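What I Learned From Reading Old Missing Person Notices
Project report by Jolien Jansen

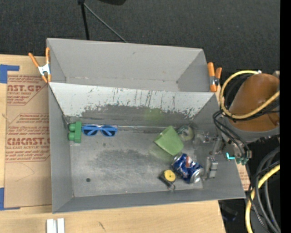
I picked this topic kind of by accident. Our class list had stuff like traffic accidents and bike theft on it, and I had my name next to bike theft for a whole week. Then I was waiting for the bus in Porkemham and there was a missing person flyer taped inside the shelter, so faded that I couldn't read the phone number anymore. I stood there trying to work out if it ended in a 1 or a 7. If I had seen that person on the bus, who would I have called? By the time I got home I had dropped bike theft.

So my question was pretty simple. What do missing person notices tell people, and could a regular person do anything with it?

How I did it

I used the archive of the Skimer, our local paper, which the library has on its computers (you have to ask for the login at the desk, and it kicks you out if you go get a drink). I looked for notices about adults only. I ended up with six that were complete enough to compare. I know six is tiny! I wanted more, but a lot of what came up was one line long, or it was an update on somebody whose first notice I couldn't find.

For each one I wrote down the height and weight, hair, clothes, the last place the person was seen, the time, and who to contact. I left all the names out of this report. My teacher, Ljubica Radulović, asked me to do that and I agree with her. Those people didn't sign up for my class project.

Then I did a little test with my classmates. I read one notice out loud, we did ten minutes of normal class, and I asked everybody to write down what they remembered.

What I found

Height and weight were in all six. The time was the messy part. Four of them gave a day but no hour, so you'd get "last seen Saturday" and that was it. Saturday morning and Saturday night are really different if you're trying to remember who was in line with you at the store.

Clothes were in three of the six. I figured that would be the first thing anyone put in, but when I thought about it, could I say what my brother had on when he left this morning? A sweatshirt, I guess. Gray? I live with him and I couldn't tell you. So now I'm less annoyed at whoever wrote those notices.

The last place was usually a street or a neighborhood. One notice named the parking lot behind the Fistis furniture store, and I liked that one best because I could picture it right away. I've cut through that lot a million times. Another just said "the Ansah area," and Ansah is huge, it goes all the way out past the water tower.

The class test was fun to do but the results were kind of bad. Almost everybody remembered the hair. Hardly anyone got the height, and the people who wrote down a height mostly got it wrong. One girl remembered a tattoo, and there was no tattoo in the notice at all. She was so sure about it that two boys at her table started saying they remembered it too. I wish I had recorded that part.

Nobody wrote down the phone number. I hadn't told them to listen for it, so maybe that's on me.

Something I wasn't expecting

Only one of the six people had a follow-up that I could find. She was home safe and the paper gave it two sentences on page 4, under the bus schedule changes. The other five I just don't know. They could all be fine. The Skimer might have printed something in an issue that got scanned badly, and some of those pages are pretty much solid black. But it bugged me more than I thought it would, and I kept going back to look when I was supposed to be writing this.

Problems with my project

Six notices from one paper can't tell you what other places do. I also picked the notice I read to the class, and I picked a long one, which probably made it harder. And I read fast when I'm nervous. If I did it again I'd hand the notice out on paper for one group and read it out loud to the other and see who remembered more.

I also wanted to talk to someone who writes these for a living, and I sent two emails, but I started way too late for that.

What I would change about the notices

I'd put the hour in if anybody knows it, even if it's a guess like "after dinner." I'd use a real spot that people can picture. And the phone number should go at the top in big print, where the tape doesn't cover it.

The bus shelter flyer was gone when I went back to copy it down. There's one for a guitar teacher there now.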